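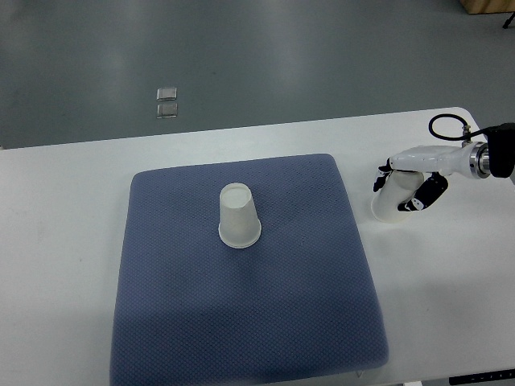

Gondura: questions I keep getting

Last updated 10th June

What is Gondura, then?

It's my go at getting a robot arm with a proper fingered hand to handle light, squashable things on a tabletop. Paper cups, mostly! I build it at Skomeck, the shared workshop where I rent a bench, and I've been at it since January.

Why paper cups?

They're cheap, they all come out the same shape, and they're horrible to grip. Squeeze a mug too hard and nothing much happens, squeeze a paper cup too hard and you've got litter. I bought a box of 400 and I'm getting through them faster than I'd like (the flattened ones go in the recycling, before anyone writes in).

Do they have to be upside down?

For now, yes. The wide rim on the table makes them harder to knock over, and the hand comes down over the narrow end with its fingers open. Right way up is on the list.

What's the blue mat for?

Two surfaces, one table. The mat has a bit of texture and the bare white top doesn't, so I can try a cup on either without moving anything else. I had to set the finger height separately for each, which took me a whole evening and most of a packet of biscuits.

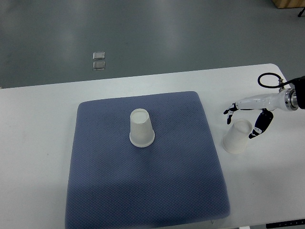 Chaminda Samarakoon wrote in to say I should close the fingers much more slowly over the last bit and let the cup settle itself between them. I've since dropped the closing speed to 40 per cent and I'm a lot happier with it, so thank you, Chaminda.

How long does one go take?

Roughly 8 seconds from open hand to lifted cup. Yes, you could do it quicker yourself!

Can I have the code?

Soon, I promise. It's called Bakum, it's a mess, and half the comments are notes to myself about cable lengths. Juraj Dvořáček is helping me tidy it up.

Can I come and see it?

Please do. Message me through the Skomeck page first so I can make sure the arm's set up and the kettle's on.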